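ROBOTICS CLUB – where we're at

Quick one this month, sorry, typing this between sessions. The Vasness build is finally moving. Hand-held gripper has new pads on, both sides, and the grip code runs without crashing the laptop (most days). Big thanks to Marlene Portela for staying late with the younger group and for finding the box of screws we all thought was gone.

Practice log so far: 42 pickups recorded, goal is 200 before the Clekley meet in October. So yes, we need hands. If your kid can come for even an hour, send them. No experience needed, they learn it in one afternoon. Closed shoes please, and hair tied back.

Soft stuff is still the hard part. Blocks are fine, cups are fine, cloth is a pain. The Plonix team told us they squeeze slower and come in lower, so we're trying that next. Also arguing about wether to change the pad angle again – Marlene says leave it alone till we have the numbers. She's probably right. 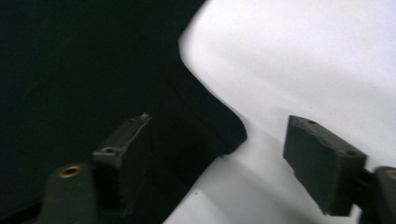
Both pads open, black on one side and white on the other.

Still need: a second work light, masking tape, old T-shirts in any color, and somebody with a van for the meet. There are 19 kids signed up now and 7 seats in my car so you see the problem. Permission slips go in the blue folder by the door, not in my mailbox, I never check it. Snack sign up sheet is there to.

Next update after the Clekley meet, or sooner if the van thing gets sorted.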